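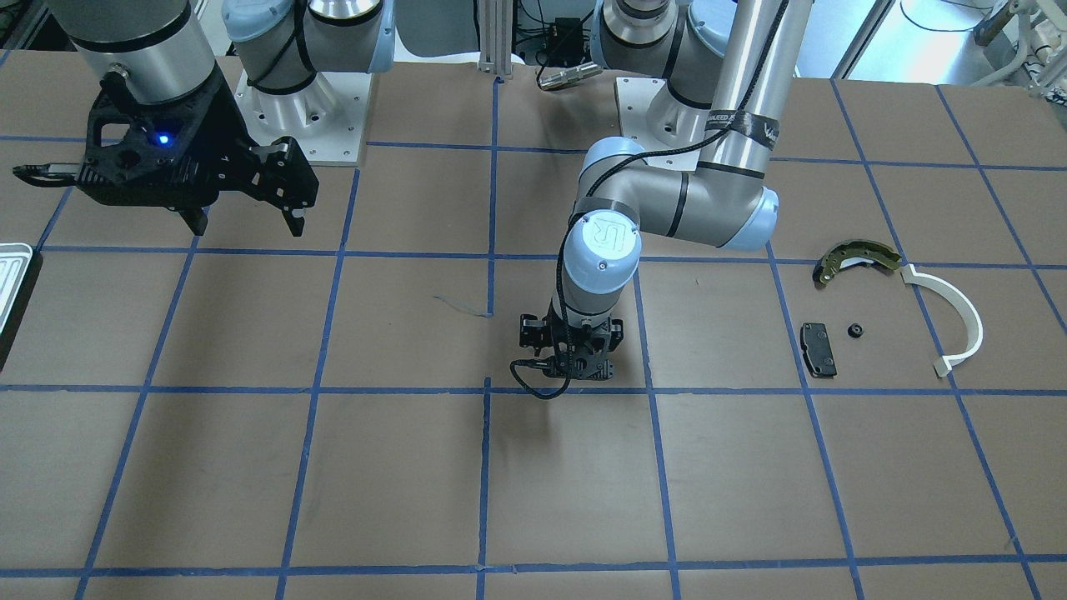
Two robot arms at the taped table, Tarnby.

We went to Tarnby in November to see the gripper bench that Forker runs there. The visit took most of a morning. Forker had two grippers for us to compare, the Tundum and the Ametepe, and the job was picking up brake parts. The Tundum costs 1170 euros and the Ametepe 3453, so I was keen to see what the extra money bought.

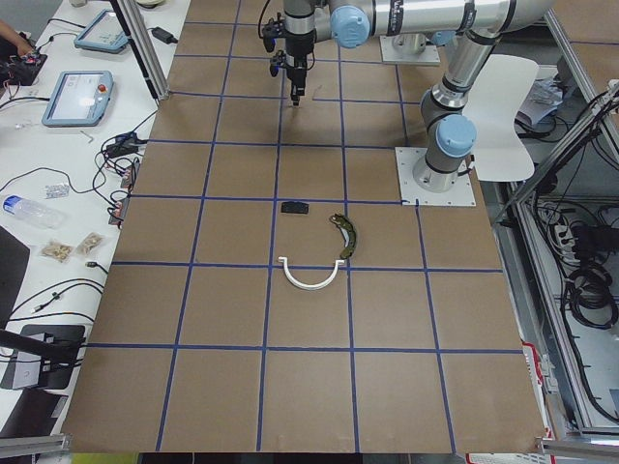

The board with three parts set out, teach pendants on the desk.

The curved part was the hard one for both. I preferred the Ametepe on it – the Tundum needed 3 tries.

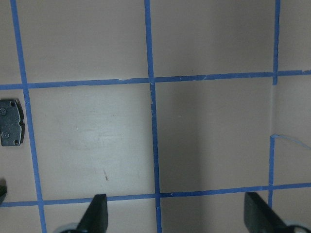 Camera placement matters more to us than grip force. A wrist view that keeps both fingertips in sight, with the blue tape running between them, is easy to line up by. We will ask Forker for a quote with the camera included, under 2000 if possible.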